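Fixed camera view goes nearly black partway through a run, arm keeps moving. Safe to keep using?

Asked in Stenow Community Help > Arms and grippers

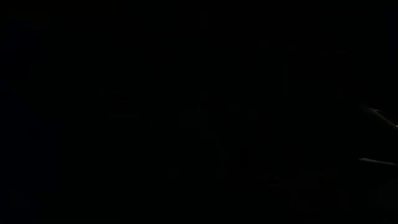 Fixed camera during the fault. Two thin streaks at the right edge, the rest black.

Hi everyone, and thank you in advance for your patience, I'm fairly new to all this. I have a small Stenow arm on a bench in my garage in Prarudville, sorting little parts into trays. There's one fixed camera watching the bench, and the arm uses it to decide where to reach.

Since February I've had the same fault 4 times. Everything runs nicely for a good while, then the view drops to what I posted. I think those two streaks might be the edges of the gripper fingers, but I couldn't swear to it. The part that bothers me is that the arm doesn't stop. Last time it went on reaching for another 53 seconds before I got to the stop button, and it knocked a tray onto the floor. No harm done apart from a lot of sweeping – but my kids come in and out of that garage.

The log shows no camera error at all. I've changed the cable and cleaned the lens. The bench light is a Skakside strip on a smart plug. What should I look at next?

Answer 1 (accepted)

Please leave the arm powered off until this is sorted, especially with children around. I'd think of it as two separate problems, and the second one matters more.

First, the dark picture. You're still getting a little light at the right, so the camera is probably alive and sending images, which would fit with the clean log. I would suspect the lamp before the camera. Take it off the smart plug and run it straight from the wall for a few days. Those plugs love to keep a forgotten schedule (mine turned off my fish tank for most of a winter, poor things). If it still happens with the lamp plainly on, look at the exposure setting. Mine had been left on manual at 400, far too short for an ordinary lamp, and switching it to auto cured it.

Second, the arm should never keep moving on a picture it can't use. In the camera settings there's a page called Image checks, and "Hold on low brightness" is off when you first install. Turn it on, then test it at the slowest speed with the trays cleared away: switch the lamp off by hand and see that the arm holds. Do that more than once. And do keep the stop button where you can reach it without leaning over the bench, as a software hold is no replacement for it. If the kids can get in while it's running, I'd want a proper guard or a door switch too.

Answer 2

had this with a Zarei camera, it was the usb hub. got a powered one and no trouble since

Answer 3

I'd add one small thing to the first answer. Once the hold is on, have a look at the threshold. I set mine to 70 and it was a bit fussy, stopping whenever I leaned across and shaded the bench, but I've left it there and just learned to stand somewhere else! Also write down the time of each blackout. If they come at the same hour, that points to the plug.

Comment from the asker

Thank you all so much, this is kinder help than I expected. The plug did have an old evening schedule on it from when the lamp lived in the hallway, so I've taken it out altogether. Arm is staying off until I've set up the hold and tried it with the lamp. I'll look into a door switch as well – does anyone know if the Stenow controller has a spare input for one?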